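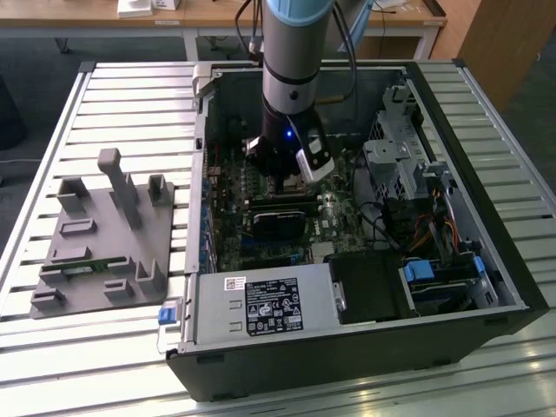 Will the robot cells take our jobs at the teardown benches?
At Rirkerthorpe the bench crew stayed the same size, but the work moved to sorting and checking.

jutis_bench wrote:
We opened 2,091 towers by hand last year. My wrists are better now.

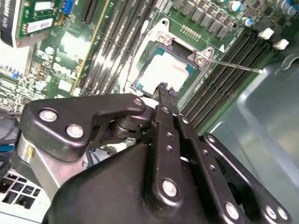

But I also miss deciding things myself. The cell sets the pace and I wait for it.

Stirkido replied:
I disagree. Asif Lodhi trained 9 of us in April, and now we fix faults and get a higher pay grade. 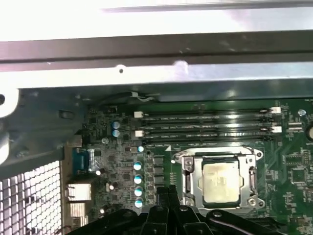

The older staff did not get this offer, I admit.

jutis_bench wrote:
Then it is not the same for everyone.

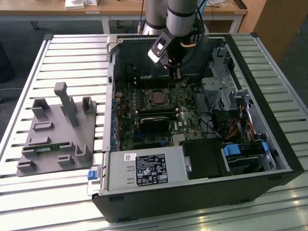 Open tower on the bench, arm inside the case

Stirkido replied:
Fair. I will ask about the next training.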